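05/08/2020, Retar gripper, sim bench

Finger linkage re-exported from CAD, pivots moved to match the printed parts. Sofa scene reloaded with the tall black cone on its gray base, the two white flat pieces and the light gray open bin. Friction on the cushion mesh still a guess. Left finger is the one at the cone rim.
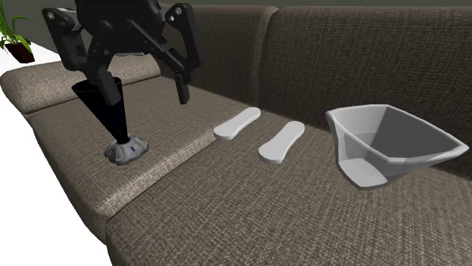

Kwan-ho Yen thinks the contact stiffness is set too high for upholstery and wants it halved before anyone touches the finger geometry. He would also drop the time step first and leave damping alone.

Agreed on the stiffness. Run 37 used 1498 N/m; next run at half that, same seed. Logs go in the Broltby folder. Pads for the real gripper still to print, 16 percent infill.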